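3.2 Sorting the retired boards

When the Heltitmont office closed its old machine room, it passed its servers on to our repair workshop, and we soon learned that a working board and a useful board are different things to the people who come to learn from them. Ro-un Myung, who kept the workshop diary through August, wrote that beginners would go straight for whatever was largest or shiniest -- and we have come to think that this is a perfectly sensible way to begin.

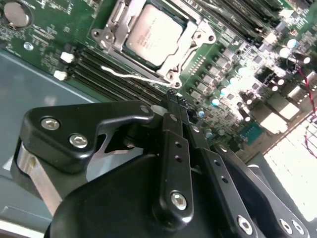 Figure 2. Server motherboard with the processor still in its socket.

Our sorting rule grew out of those first conversations, and it is a simple one. A board was kept for teaching if a newcomer could find the main parts on it by eye, with a little patience and no diagram. The board in Figure 2 served us well on that count: the coin-cell battery, the long black ridges of the memory slots and the metal bracket around the processor are all easy to tell apart, even for someone who has never opened a computer. The power parts to the side of the socket took longer to explain, as they stand so close together, and Darnell Fitzsimmons liked to leave them for after the coffee break.

Boards that did not meet the rule went to the Munro shelf for spare parts, where they were still a good deal of use to us. We return to that shelf, and to the question of how long a teaching board lasts under so many curious hands, in Section 5.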